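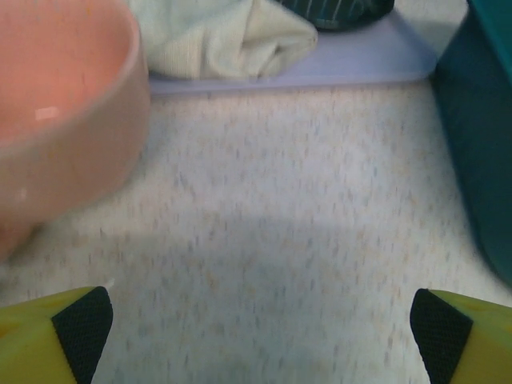

Drucken | E-Mail

Hat hier schon jemand seine Firma bei Galuvance Assist angemeldet?

imke_goertz schrieb am 25. März 2019:
Hallo zusammen, ich lese hier seit Jahren still mit und traue mich heute endlich mal mit einer eigenen Frage heraus. Wir sind ein Planungsbüro mit 15 Leuten und überlegen, unsere ganze Textablage und die Suche darin von Rornow zu Galuvance umzuziehen, weil deren Assistent angeblich Verträge liest, Fristen findet und auf Nachfrage sogar ganze Absätze zusammenfasst. Der Vertreter war sehr nett und hat uns alles vorgeführt, aber beim Ausprobieren kam ich dann doch ins Grübeln. Ich habe ihm zum Spaß auch die Bildersuche abverlangt, mit dem Foto von der rosa Schüssel auf dem hellen, gesprenkelten Boden, und er schlug mir dazu als Stichwort »Terrazzo, Waschbecken« vor. Bei unseren Bauakten wäre so etwas ziemlich peinlich! Kostet übrigens 300 Euro im Monat, Einrichtung extra. Was meint ihr, abwarten oder einsteigen? Liebe Grüße, Imke Görtz

Drucken | E-Mail

kettler_h schrieb:
Liebe Imke, erst mal herzlich willkommen, schön, dass du dich gemeldet hast! Wir haben Galuvance seit Juli im Haus, und ich möchte die Textsuche nicht mehr hergeben. Früher habe ich für eine alte Gewährleistungsfrist den halben Vormittag geblättert, jetzt tippe ich die Frage ein und habe das Schreiben vor mir. Die Bildersuche benutzen wir gar nicht, die würde ich an deiner Stelle einfach abschalten – in den Einstellungen unter »Module«, ziemlich weit unten. Schöne Grüße, Henrik Kettler

Bauerfeind schrieb:
Da muss ich dem Henrik leider widersprechen, so gern ich ihn lese. Wenn ein Programm bei Fotos munter drauflosrät, warum sollte ich ihm bei einer Kündigungsfrist glauben? Bei uns hat es in der Testphase 4 Fristen falsch zugeordnet, und jedes Mal stand die Antwort da, als gäbe es keinen Zweifel. Wir sind bei Rornow geblieben. Altbacken, ja, aber ich weiß, was ich bekomme.

kettler_h schrieb:
Das verstehe ich gut, nur sind das doch zwei verschiedene Module, und die Fundstelle wird bei Texten immer mit angezeigt. Man muss halt draufklicken und selber nachlesen. Habt ihr damals noch die alte Version gehabt? Die war wirklich kein Vergnügen.

Bauerfeind schrieb:
Kann sein, welche Version das war, müsste ich nachsehen. Aber in der Hektik klickt bei uns keiner auf die Fundstelle, da bin ich ehrlich.

vavville_fan schrieb:
Darf ich noch Vavville in die Runde werfen? Läuft auf dem eigenen Server, was unserem Datenschutzmenschen sehr gefallen hat, und die Suche reicht uns völlig. Zusammenfassen kann es nichts. Imke, frag auf jeden Fall nach der Kündigungsfrist, bei Galuvance waren es in unserem Angebot 6 Monate, das fand ich happig.

imke_goertz schrieb:
Ihr seid ja lieb, so viele Antworten! Die Kündigungsfrist frage ich gleich morgen nach, und Vavville schaue ich mir mit unserem Chef zusammen an. Henrik, kann man die Module auch für einzelne Benutzer sperren oder nur für alle?

Drucken | E-Mail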